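How to Keep a Basketball Scorebook by Hand

Last updated: 2021-04-03

Most rec leagues still want a paper book at the table, even when the scoreboard is electric. The book is the official record. If the board and the book disagree, the referee goes with the book. This page covers how to set one up, what to write during play, and how to close it out. It follows the way we do it in the Lumbao adult league, so check your own league's rules where they differ.

What you need

A scorebook with running score columns, two pencils, an eraser and a pen in a second color. I use a Verkine book, the one with the wide player rows. Any book will do if it has a foul row for each player and a running score that goes up to at least 100 for each side.

Before the game

Get both rosters at least 11 minutes before the tip. Write last name first, then first initial, then number. Put the players in number order. Coaches will hand you a list in whatever order they like, and you will lose time hunting for names if you copy it straight.

Say our league's Fulon team gives you Talavera, Lagman and Umali. Edgardo Talavera wears 4, so he goes on the top row as TALAVERA E. Lorna Umali is 9, Crisanto Lagman is 11. Read the numbers back to the coach and have the coach initial the page. A wrong number in the book is a technical foul in our league, and the initials settle who made the mistake.

Mark the five starters with a small x in the first quarter box. When a substitute comes in for the first time, put an x in the box for that quarter.

Write down which team has which bench, and draw the possession arrow in pencil at the top of the page. Leave it blank until after the jump ball.

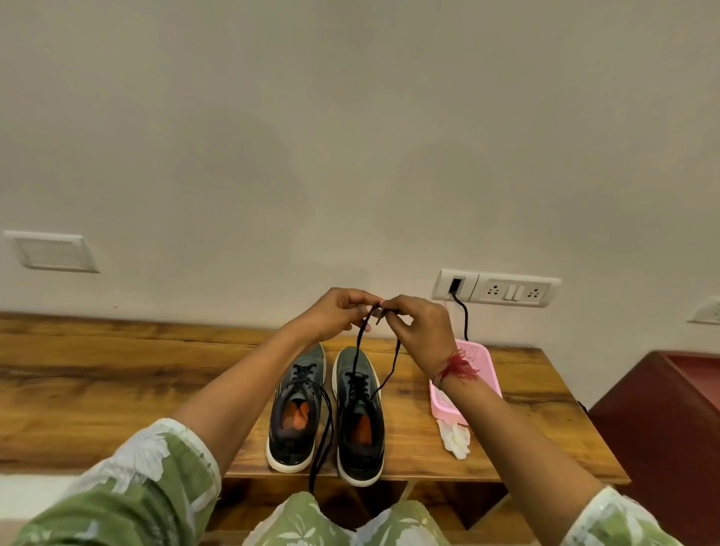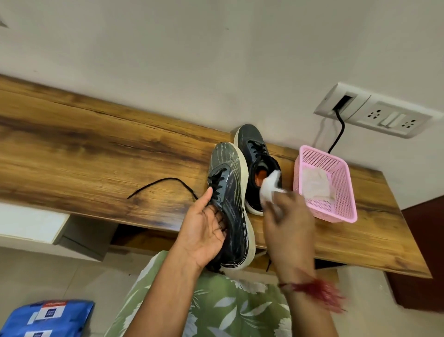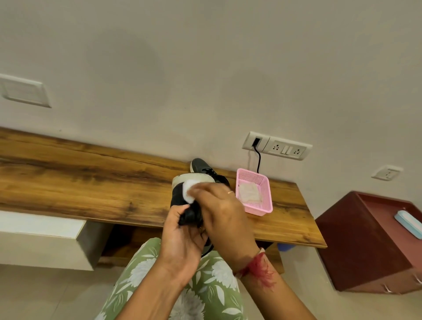
Scoring a basket takes two marks, one in the player's row and one in the running score. In the row, write a 2 for a regular field goal and a 3 for a three-pointer. In the running score, put a slash through the team's new total and write the player's number next to it. Always do the row first. A stoppage for a loose lace, and sneakers with laces as long as the black ones in the photos get plenty of those, is a good time to check that your last slash matches the board. If it doesn't, tell the referee at that stoppage and don't wait for the quarter to end.

Free throws

Draw one small circle in the player's row for each shot awarded. Fill it in if the shot goes in. Leave it open if it misses. For a one-and-one, draw the first circle only, and add the second if the first one is made. Each make gets a slash in the running score, the same as a basket, but circle the player's number beside it so you can tell it from a field goal later.

Fouls

Personal fouls are marked P1 through P5 in the foul row. Cross off the next number in the team foul boxes at the same time. Technicals get a T. Whether a T counts toward the five depends on the league - ours counts it.

Tell the referee right away when a player reaches five. Tell them also when a team goes into the bonus. You don't need to warn a coach that a player has four, but you can answer if they ask.

Hold the pencil still until the referee has reported the foul to the table. Officials change their minds on the way over, and a foul written early is hard to take back cleanly.

Timeouts

Write the quarter and the time left in the timeout box, for example Q3 4:20. Full and short timeouts go in separate boxes if your book has them. If it doesn't, put an S next to the short ones.

Between quarters

Change to the other color at the half. It makes errors much easier to find. Draw a heavy line under the last slash for each team when a quarter ends, and write the quarter score in the box at the bottom.

Team fouls reset at the half in some leagues and every quarter in others. Ours go by halves.

Closing the book

Add each player's points across the row. Add the rows down. The total has to match the last slash in the running score. When it doesn't, the usual cause is a basket in the running score that never got into a row, so go through the slashes one at a time and tick off each number.

Once it balances, draw a double line under the final score, sign, and have the referee sign. Nothing gets changed after that. Rosalinda Dela Peña keeps the books for the Brirnport gym and will send one back if the double line is missing.

Take a photo of both pages before you hand the book over. A Verkine book holds 300 pages if you get the big one, and ours is almost full after last June's tournament.

41 shares | 6 comments

This site uses cookies to remember your settings. By continuing to browse you agree to their use. Accept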